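Look Up! What Is on a Ceiling?

When you come into a room, you look at the floor, the tables and the people. Not many children look at the ceiling. But the ceiling does a lot of work for us, and it is worth to stop and look at it for one minute.

Most ceilings in schools and workplaces are painted white. White paint sends the light back down into the room. A black ceiling would keep much of the light for itself, and we would need more lamps to read a book.

The long lamps are often fluorescent lights. Inside such a lamp there is a glass tube with a little gas. When electricity goes through the gas, it makes a kind of light which our eyes cannot see. The inside of the tube is covered with a white powder, and this powder changes the invisible light into light we can see – clever, yes? 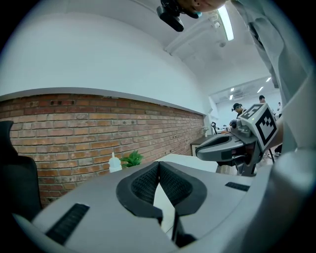 Ultlow Junior Reader, Issue 33, page 4

A long lamp spreads its light over a wide place, so your hand does not make a very dark shadow on your work. Smaller lamps can be round or rectangular. In one big room you may find several shapes together.

Now look for an air vent. Many vents have thin bars with spaces between them. Some vents blow fresh air into the room, and other vents take the old air out. People breathe, move and get warm, and after some time the air in a closed room feels heavy. Behind the vent there is usually a metal tunnel, called a duct. It can be very long, and it turns many corners before it comes to the outside.

Try it yourself

Lie on your back on a clean floor and draw the ceiling of your room. Draw every lamp, every vent and every line. Do not look straight into a bright lamp for a long time. Then ask a grown-up to switch off the light, and see which part of the ceiling stays the brightest. Is it the part near the window?

New words: fluorescent, vent, duct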